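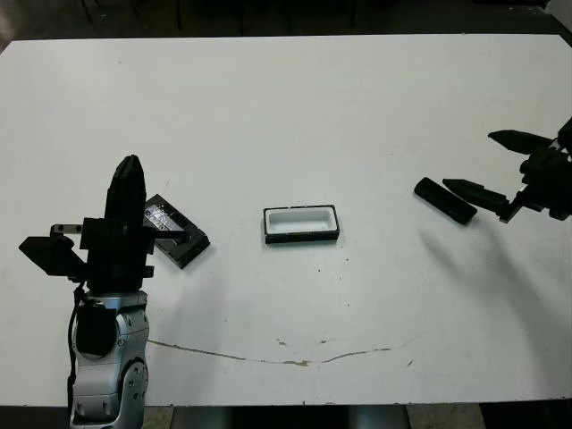 *Tray with glossy interior at left, open box with a white interior at center.*

# Small Black Goods on White: Table Gallery

The pages in this gallery cover trays, boxes and phone holders that go across the white table at Skavport. Goods are grouped by what they do to light: glossy faces, white interiors, plain black blocks. Captions are short. The notes beside them deal with surface, edge and placement, and are meant for people who lay out or sort the same kind of goods.

The table top is white and is kept that way. Black goods show a clear outline on it from any side, and a shallow part can be told from a flat one by its shadow. The drawback is exposure. A camera that sets itself for the table will push black parts toward a single dark shape, and inside corners go first. Norbert Kiss prefers to expose for the goods and let the table go a little bright. Yufang Jiang prefers the reverse, and corrects later. Both methods appear in the gallery and no attempt has been made to match them.

Terms used in the notes:

- **Tray:** low, with a raised edge.
- **Box:** deeper than a tray, open at the top, with a cavity that can be seen into.
- **Block:** any closed rectangular part, whatever is inside it.
- **Insert:** a flat part that sits inside a tray or frame.
- **Rim:** the top edge of a box, in a different color from the interior or the same.

An open box with a dark rim and a white interior is the easiest of these to read. The rim gives the outline and the interior gives the depth. Seen from slightly above, the far inside wall shows and the near one is hidden, so a viewing angle that is too low turns the box into a black bar. A glossy tray interior works the other way. At the wrong angle it shows more of the ceiling than of itself, and surface pattern on the insert comes and goes with the glare.

A box set parallel to the table edges can be compared with its neighbors at a glance. A tray set at an angle is harder to compare but easier to see as a separate part. Muchen Hao lays out long rows parallel and turns every part that needs a second look. The turned parts can then be found without a list. 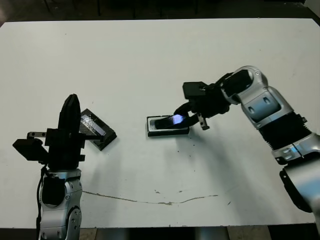 **Category: Phones in dark cases**

Two phones, one lying at an angle and one lying flat near the center of the table. The flat one is set long side left to right, with a small bluish-white glow on an otherwise dark screen. The angled one shows bright streaks on a grayish-blue surface.

Streaks on a screen are the main source of wrong notes in this category. A crack and a line of glare can look the same in a single view. The rule on this table is to write "streak" until the part has been turned through a quarter turn under the same light. Glare moves across the glass. A crack keeps its place on it. Notes made from a picture alone keep the word "streak."

A raised border around the screen has two effects. It keeps the glass off the table when the phone is face down, and it throws a thin line of shade along one or two sides of the screen when the phone is face up. The shade line should not be read as a gap between case and phone. Shengli Tang measures gaps with a feeler gauge and does not accept them from pictures.

Layout settings for this category:

- Leave at least 10 cm between neighboring parts.
- Place the screen face up unless the back is the subject.
- Wipe with a dry cloth before layout. Liquid cleaner leaves bands that show up as more streaks.
- Note the screen state at the time of the picture: dark, lit or partly lit.

Part numbers in the 137 series are phone cases with a plain border. Numbers in the 257 series are holders, with a wider border and more room at the corners. The two are mixed in older sheets, and the sheets named Misik and Unano were written before the split. Where a part cannot be assigned from a picture it is listed as "case or holder" and left there.

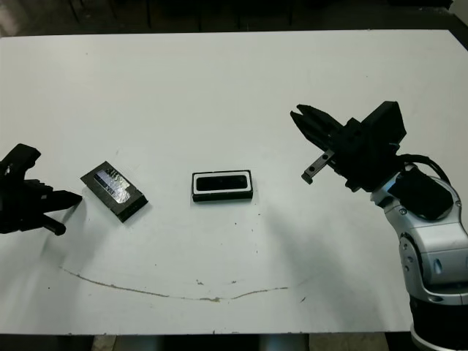
## Blocks with silver tops, trays with white frames

Two small black parts spaced apart on the table. The one at left is a block lying on a diagonal, with a shiny silver label on top. The one at center is a low tray with a bright white frame set into it and a black round-cornered insert inside the frame.

Foil-like labels are slow work. The surface is crinkled, so each small face reflects in its own direction and bright patches break up any printing. A label of this type is logged in three fields: color, coverage and legibility. For the block in the picture the entries are silver, partial and not legible. Coverage is partial because one end of the block is plain black.

Reading such a label takes a broad soft light from the side. A sheet of white card held near the block, opposite the lamp, is usually enough. Flattening the foil with a finger is not allowed, as new creases cannot be told from old ones afterward.

The white frame in the tray gives a fixed reference for the insert. With black on black, an insert that sits a little off center is hard to catch. With a white border the uneven margin shows at once. Corner shape is logged too: square, clipped or rounded. A rounded black insert in a white frame looks much like a phone lying face up, and is filed under trays until it has been lifted out.

Beveled sides on a block should be recorded from the long side. From above, a bevel reads as a slightly paler band and can be taken for wear.

### Sheet references

| Sheet | Contents | Kept by |
|---|---|---|
| Misik | Cases and holders, mixed | Norbert Kiss |
| Unano | Cases and holders, mixed | Shengli Tang |
| Đoàn 9 | Labeled blocks | Guoqing Hao |

Corrections to captions go to Guoqing Hao. Give the category and the position of the part on the table. The next set of pages, on lids and sleeves, is due in June.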